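Die Schule der Hände

In einer Halle von Avdale lernen Roboter das Greifen, indem Menschen es ihnen vormachen, immer und immer wieder.

Shengli Tan hat die Schuhe ausgezogen, so steht sie besser. In jeder Hand hält sie einen Griff, und was sie damit tut, macht die Maschine ein paar Meter weiter nach: Arm senken, kurz zögern, zugreifen. Dann von vorn. Rund 40 Durchgänge schafft sie an einem guten Vormittag, und jeder einzelne landet als Beispiel in der Sammlung.

»Am Anfang dachte ich, ich müsste alles perfekt machen«, erzählt sie. Heute lässt sie kleine Umwege zu - ein Nachfassen, eine Korrektur im letzten Moment. Gerade daran lernt das System, wie man aus einer verkorksten Bewegung wieder herauskommt. Das ist wunderbar anzusehen, wenn es klappt!

Visov heißt das Projekt, und sein Ziel ist schnell erklärt: Ein Roboter soll Handgriffe beherrschen, die ihm niemand Zeile für Zeile einprogrammiert hat. Er bekommt Bilder, Gelenkstellungen und die Bewegungen der Menschen, die ihn führen. Viele der Bilder stammen von kleinen Kameras direkt am Handgelenk, ganz nah an Fingern, Gelenken und Greifern.
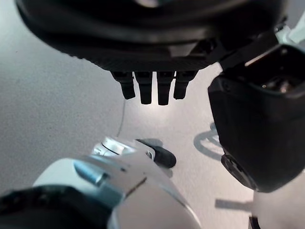
Was die Kamera am Handgelenk weiß

Aus dieser Nähe sieht die Welt eigentümlich aus. Schatten auf dem Boden zählen plötzlich genauso wie die eigenen weißen Armschalen, die ständig durchs Blickfeld wandern. Jonatan Lindqvist, der die Aufnahmen auswertet, findet das herrlich. »Das Modell muss lernen, was zu ihm selbst gehört und was nicht«, sagt er. »Babys brauchen dafür auch eine Weile.«

1.000 Beispiele pro Aufgabe hat sich sein Team vorgenommen, 14 Aufgaben stehen auf der Liste. Misslungene Durchgänge bekommen einen Vermerk und bleiben erhalten. Lindqvist schaut sie abends gern noch einmal durch, bei halber Geschwindigkeit, mit einem Becher Tee neben der Tastatur.

Im Februar kommt eine zweite Station dazu. Tan arbeitet dann die neuen Kollegen ein, und die Griffe will sie vorher noch etwas tiefer hängen lassen.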